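Wrist view, bench view: Trinh Ninh on what a policy looks at

Interview by Oskari Rantala
Mon 21 July

Trinh Ninh has spent most of the year on one question. When a learned policy has two cameras to work from, one at the wrist and one fixed beside the bench, which one is it using at any given moment? Her group at Suominen has just put out a short report with an answer for one family of tasks, small objects handled on a bare white table.

The method is plain. The group trained a policy on 525 demonstrations with both cameras recording. Then they ran it again and again, replacing one video stream with an old, frozen picture for part of each attempt. If the arm carried on as before, the policy hadn't been relying on that stream. If it wandered or stopped, it had.

"You can do this with attention maps, and people do," Ninh says. "I never trusted my own reading of them. I'd look at a map and see whatever I had expected that morning. If you take the picture away and the arm misses the cup, you don't have to interpret much."

They made 389 of these test runs. The code that freezes the streams, which the group calls Wurton, started as a debugging script by Corrado Serra. He wanted to know what happened when a camera dropped out in the middle of a run, which it used to do often.
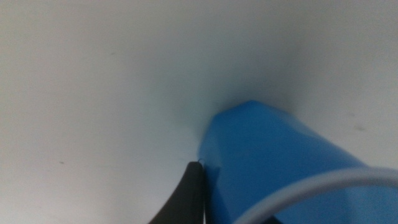 Ninh had assumed the wrist camera would matter most near the end of a reach, when the fingers are close to the object. That was wrong, at least for this policy. The wrist stream mattered most in the middle of the reach, while the gripper was still lining up. In the last stretch it could be frozen and the arm mostly finished the move.

"Close in, the wrist picture is mainly one color and some blur," she says. "There's a finger, there's a side of something, there's table. I think the policy has learned there's not much in it. It has made up its mind by then."

The fixed camera went the other way. Freezing it early did little harm. Freezing it late, when the arm had to judge the height of the fingers against the rim of a cup, made the runs come apart. Fingers came down outside the rim, or went in too deep.

Serra was less surprised. He had collected a large share of the demonstrations himself and says he drove the arm the same way. "I lined up on the wrist view and then looked at the bench view to go down," he says. "So the policy does what I did. I'd like to know what it would do with somebody else's hands on the controls."

That is a fair objection to the result, and Ninh raises it in the report. Two people recorded nearly all of the data. The group is now collecting a second set with Heikki Saarinen, who was asked to work from the wrist view only for as long as he could stand it.

"He lasted longer than I would have," Ninh says.

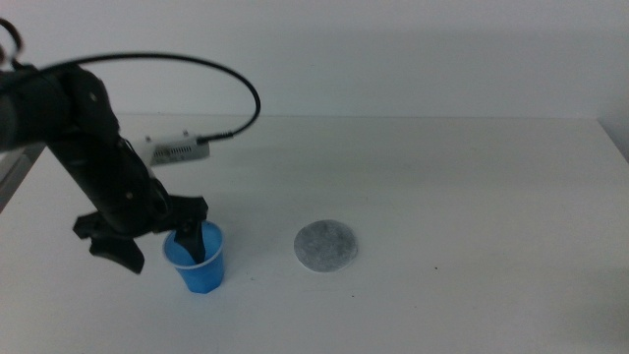 Reading time: 4 minutes

The tasks were kept small on purpose. A cup, a flat round disc, a white surface with nothing else on it. Earlier the group had tried a more crowded bench and found they couldn't tell a policy that had lost a camera from one that was confused by the clutter.

I asked whether a bare table makes the finding less useful. Ninh thinks it makes it narrower.

"I wouldn't tell anyone to take the wrist camera off their arm because of this," she says. "On a full shelf, the fixed camera might see nothing but the back of the gripper. Then all of this could flip. We haven't tested it."

What she would recommend is the test itself. It needs no changes to the model and runs on whatever policy a lab already has. The group froze streams in blocks of 40 video frames, and she says the block length matters more than they first thought. Short blocks hardly showed up in the results. Very long ones broke every run and told them nothing.

Sirkka Toivonen, who handles the group's data, is preparing the logs for release under the name Skimetti. They will include the failed runs. Some early runs are being left out for now because the clocks on the two cameras didn't agree, and she is still working out which can be saved.

Saarinen's demonstrations should be finished by the end of July. After that the same policy will be trained again from scratch on his data alone.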